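El picoteo de las cinco (o por qué he dejado de pelearme con la merienda)
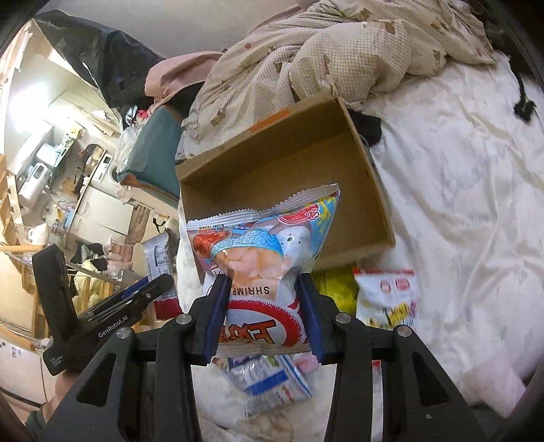 Una bolsa con sabor a gamba, de las de abrir a media tarde.

Octubre de 2018

¡Hola otra vez! Ya estamos en otoño, ya he sacado la manta del sofá y ya ha vuelto esa hora tonta en la que no es ni pronto ni tarde, no toca cenar, el café se ha quedado corto y una empieza a abrir y cerrar armarios de la cocina como si dentro fuera a aparecer algo nuevo. Lleváis desde septiembre escribiéndome al buzón de Saludo para preguntarme por lo salado (que si siempre hablo de bizcochos, que si a ver cuándo le toca a la gente que no es de dulce), así que este mes el boletín va enterito de picar. De aperitivos, de bolsas, de cosas que crujen.

Empiezo confesando que en mi casa la merienda era pan. Pan con aceite, pan con chocolate, pan con lo que hubiera quedado de mediodía. Las bolsas eran para los cumpleaños y para las excursiones, y se repartían en cuencos de plástico en los que siempre había una mano más rápida que la tuya. Supongo que por eso me siguen pareciendo un lujo, y por eso tardé tantos años en comprarme una para mí sola, un martes cualquiera no, perdón, una tarde cualquiera, sin cumpleaños ni autobús de por medio. Me la comí de pie. Me supo a gloria.

Lo del marisco vino después. Aquí en Tardale tenemos una tienda de alimentación diminuta, la que hace esquina con la parada, con dos pasillos por los que hay que pasar de lado y un estante entero de aperitivos que yo no había visto en mi vida. Entré a por salsa de soja y salí con cuatro bolsas y sin la salsa de soja. Una era de alga, otra de maíz muy dulce, otra picaba tanto que acabó en casa de mi hermana y la última era de gamba. Y con la de gamba me quedé enganchada, qué le voy a hacer.

Si nunca habéis probado un aperitivo de gamba, os cuento un poco cómo es el asunto. Hay dos grandes familias. Están los panes de gamba, que mucha gente conoce de los restaurantes: unas láminas blancas o rosadas, muy ligeras, que se pegan un poquito a la lengua. Se hacen con almidón (de tapioca, por lo general) y gamba, y en crudo son unas fichas duras y translúcidas que se hinchan al freírlas. Y luego están los palitos, los ganchitos y las formas varias, que suelen llevar harina de trigo o de maíz y tienen más cuerpo, más crujido, y a mi gusto aguantan mejor una película larga. El sabor en las dos es tostado, salado y con un fondo dulce que es lo que te hace volver a meter la mano.

Los panes se pueden freír en casa, y es lo más entretenido que se puede hacer en una cocina con un paquete barato. Se venden las fichas secas, en caja o en bolsa, y duran una barbaridad en el armario. Yo lo hago así:

Pongo dos dedos de aceite suave en un cazo hondo, girasol mejor que oliva, y espero a que esté bien caliente sin que llegue a humear. Echo una ficha de prueba. Si se va al fondo y se queda allí pensándoselo, le falta calor; si sube y se abre de golpe, adelante. Las voy friendo de tres en tres, no más, que crecen muchísimo y se estorban, y las saco con la espumadera en cuanto se han abierto del todo. Son unos segundos. Luego a un plato con papel, y no les pongo sal porque ya la traen. El primer día quemé media caja por querer contestar un mensaje entre tanda y tanda, así que móvil fuera.

Una lectora me contaba que ella los hace en el microondas, sin aceite, con las fichas separadas en un plato. Lo he probado y salen, aunque a mí me quedan con el centro un poco duro y con menos gracia. Si alguien tiene el truco, que me escriba, de verdad, que lo publico.

¿Y con qué se comen? Solos, claro. Pero si viene gente a casa me gusta poner algo para mojar, y aquí van mis tres salsas de emergencia, todas sin encender el fuego.

La de lima: mayonesa, la ralladura de una lima, medio zumo y una pizca de pimentón picante. Se remueve y ya.

La agridulce de nevera: una cucharada grande de mermelada de albaricoque, un chorrito de vinagre de arroz (o de manzana, que es el que tengo siempre), otro de soja y un poco de guindilla. Parece un invento raro y lo es, pero vuela.

La verde: yogur griego, cilantro o perejil según el bando al que pertenezcáis, medio diente de ajo y sal. Esta mejora si la dejáis en la nevera mientras os ducháis y os vestís.

También los uso rotos. Cuando quedan los pedacitos del fondo de la bolsa (¡no los tiréis!) los echo por encima de una crema de calabaza, de una ensalada de pepino o de un arroz blanco con huevo, y de repente una cena de nevera vacía tiene su aquel. Con la crema de calabaza, sobre todo. El dulzor de una y la sal de los otros se llevan estupendamente, solo hay que echarlos en el último momento para que no se ablanden.

Y ya que hablo de ablandarse, la gran pregunta del buzón este mes: cómo se guarda una bolsa abierta. He leído de todo. Pinzas de la ropa, gomas del pelo, doblar las esquinas hacia atrás y luego el borde hacia abajo hasta que se sujeta sola (esto funciona, aunque necesité varios intentos y alguna palabrota). Mi método es menos elegante: tarro de cristal con tapa de rosca y al fondo del armario, lejos de la cafetera, porque el vapor es el enemigo. Si a pesar de todo se os quedan mustios, unos minutos de horno flojo y reviven bastante. Vigilándolos, eso sí.

Un aviso importante antes de que salgáis corriendo a comprar: leed la etiqueta si en casa hay alguien con alergias. Al marisco, por supuesto, pero también al trigo, a la soja o a la leche, que aparecen donde menos te lo esperas. Y si organizáis una merienda con niños de otras familias, preguntad a los padres y poned estos aperitivos en un cuenco aparte, con su cuchara, lejos del resto.

Otra cosa que me preguntáis: si son sanos. Pues mirad, son un aperitivo. Llevan sal y llevan grasa, y yo no los como a diario ni voy a deciros que sustituyan a una manzana. Pero me he cansado de las meriendas con culpa. Me pongo un cuenco (un cuenco, la bolsa entera en el regazo es otra historia y siempre acaba igual), me hago un té, me siento y me los como despacio. El té verde les va de maravilla, y un té negro con limón también. Con cerveza ya ni os cuento, pero entonces se llama aperitivo y la hora es otra.

La tarde de cata

En septiembre nos juntamos en el local de Drelomow las suscriptoras que vivimos por la zona, y cada una trajo una bolsa de algo que no hubiera probado nunca. Fue un desorden precioso. Hubo garbanzos con curry, unas cortezas de algo que todavía no sé qué era, tiras de coco, guisantes con wasabi que hicieron llorar a media mesa, y sí, mis gambas, que gustaron más de lo que yo esperaba. Vinieron incluso dos personas que juraban no soportar el pescado y repitieron. Lo que menos triunfó fue una cosa de regaliz salado. Yo la defendí un rato, por educación, y luego la fui escondiendo detrás de las servilletas.

Queremos repetir antes de Navidad, esta vez con salsas caseras. La idea es que cada cual traiga un bote de la suya con la receta escrita en un papelito, y nosotras ponemos los panes recién fritos. Si queréis venir, escribidme con tiempo, que el local es pequeño y los sillones buenos se acaban enseguida. Hay café, hay enchufes y hay un radiador que hace ruido.

Cosas sueltas

Ya somos 1000 en la lista de correo. ¡Mil! Cuando empecé con esto se lo mandaba a mis primas y a una vecina, así que gracias, gracias, gracias. Lo he celebrado con un cuenco grande.

La encuesta del mes pasado, dulce o salado, la contestasteis 579 personas y ganó lo salado. Reconozco que me dolió un poquito por mis bizcochos, pero el pueblo ha hablado y por eso estáis leyendo esto.

He actualizado la página de recetas de Resport, que llevaba meses con la mitad de los enlaces rotos. Ahora se puede buscar por ingrediente y por las ganas de fregar que tengáis. La categoría de un solo cacharro es la más larga, como era de esperar. Si encontráis alguna receta que falte, avisadme y la busco en los cuadernos.

Sobre el bizcocho de yogur de septiembre: sí, había una errata. Es un sobre de levadura, no tres. Lo siento muchísimo por el horno de quien me mandó las fotos.

Para el mes que viene estoy preparando uno de sopas, con sus fideos, sus picatostes y toda la parafernalia. Mandadme la sopa de vuestra casa, la de cuando estabais malas y no fuisteis al colegio, con las cantidades que os acordéis o a ojo, que a ojo también me sirve. Me hacen falta sobre todo sopas sin carne, que de momento tengo el buzón lleno de cocidos.

Un abrazo y hasta noviembre. Me voy a freír unas fichas, que me ha entrado hambre escribiendo.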